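Home | Who we are | Walks | Join in | Contact

Call for participants: winter sleep diary study in Paterson and Corkstead

26th January
By Prapai Siriwan

We are looking for 50 adults who work at night, or who start work very early in the morning, to keep a sleep diary for four weeks. The study is made by Provarico, a small group that writes about daily life and working hours. I am responsible for the diaries and I will be your contact person from the first day until the last.

I worked nights myself for six years, in a bakery, and I remember well how difficult it was to explain to my family when I was tired and when I was only quiet. In December we asked a few people in Paterson to test the diary. They told us that the first version had too many questions, so it is shorter now. One page for each day, and most days you need five minutes.

Who can take part

You are 18 or older. You live in Paterson or in Corkstead, or you travel there for your work. You have at least three shifts in a week which begin after nine in the evening or before five in the morning. It can be a hospital, a warehouse, a hotel, a bus company, cleaning, security, a kitchen, it is all the same to us. If you work for yourself you are welcome too.

We cannot accept people who take part in another sleep study at the same time. If you have moved from nights to days in the last month, please wait and write to us for the next group.

What you will do

First you come to one meeting, which takes one hour. We explain the diary, you read the consent form without hurry and you can ask everything you want. After this you write in the diary for four weeks. You note when you went to bed, when you got up, what you ate before sleeping, and how noisy it was at home. You do not have to write full sentences. Some of our test people made small drawings and we could use them very well.

In the second week I will call you one time, for ten minutes, at an hour that you choose. Please give me an hour when you are normally awake! At the end there is one interview of 45 minutes, in person or by phone.

We do not take blood, we do not give medicine and you will not wear anything on your wrist. You sleep at home in your own bed.

What you receive

Each person who finishes the four weeks receives 240 dollars. If you stop earlier, you receive 50 dollars for each full week that you did. Bus tickets to the meeting and to the interview are paid back, so please keep them. You will also get a printed copy of the final text, and you can ask us to change your name in it. Many people prefer this, and their employer will not hear from us.

Where we meet

The meetings are in the Skundska building in Paterson, room 200, on the second floor. There is an elevator on the left side after the entrance. Corkstead participants can do the meeting by phone if the trip is too long for them. Children may come with you, but please tell me before, so that I can bring paper and pencils.

How to apply

Write a short letter or leave a phone message with your name, your town, your usual working hours and the best time to reach you. The letter should go to Provarico, Box 3617, Paterson, with the word "diary" on the envelope. Good English is not necessary. We can do the interview in Thai and in Spanish also, and the diary may be written in any language you like.

I answer every letter, also when the group is already full.

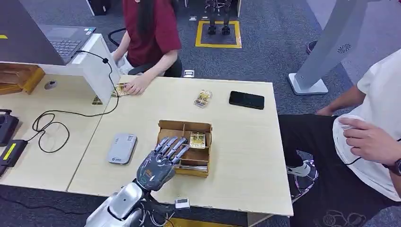
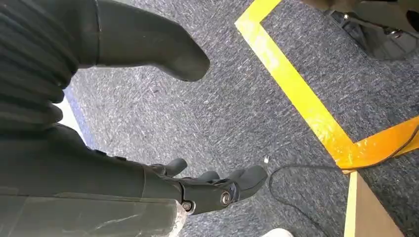

Robotic hands with the fingers spread: over an open cardboard box (first picture) and above the floor (second picture).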